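Home | Newsletter | Back Issues | Lab Notes | Contact

Gripper money: what we're asking for before November

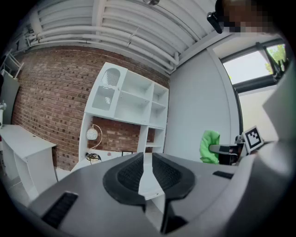

Budget request goes in Monday so this is quick. We have 2 hand-held grippers now and want 7. Not all at once, see below. Biggest line after the grippers themselves is finger pads, and I know that looks silly on a spreadsheet, but the black rubber ones with the fine grid are what touches everything all day and they get replaced as a pair. Last year pads went under "misc" and misc ran out. So this year they get their own line. Same for printed markers and the little stands they sit on, like the black-and-white one over by the green-draped chair. Cheap, always missing when you need one.

Quotes so far. Dromer came back first, good price, long wait on housings. Pietrzak is dearer but stocks spares and picks up the phone. Grultamo wants a minimum order of 10, which is more than we can use, unless the Driredbridge group comes in with us. Delphine Calloway is asking them. If anyone has an old contact over there please send it to her and not to me, I will lose it.

Plan as it stands:

First batch, three grippers, out of this year's money. Pads and spare fasteners ordered at the same time, same supplier if possible so we pay shipping once.

Second batch, two more, after we've lived with the first lot for a while. If the fingers don't line up properly out of the box we want to find out on three and not on five.

Pads, 300 pairs. Yes that is a lot. The price break is at that number with both Dromer and Pietrzak, and they keep fine in a drawer.

Not in the request: a new arm. Several people asked. The arm quote would eat the whole thing and we still wouldn't have enough grippers to collect with, so it's parked til the next round. Same answer for the bigger workstation.

Storage is the bit we havent solved. Seven grippers plus chargers and leads need somewhere to go, and the shelves already hold a pile of black cables next to the globe lamp. Either we buy a proper cabinet (small money, but it has to be a line) or people clear out what they own. Would rather do both. If a cable is yours, label it or take it home.

Also need from each of you, by Monday noon:

- hours per week you'd really use a gripper, not what you'd like to
- anything broken you have been working round
- pad wear, bad / ok / no idea

Reply to this email, one line is fine. Delphine has the spreadsheet and will add teh totals Monday afternoon, then it goes up. Training dates for the new units once we know which supplier it is.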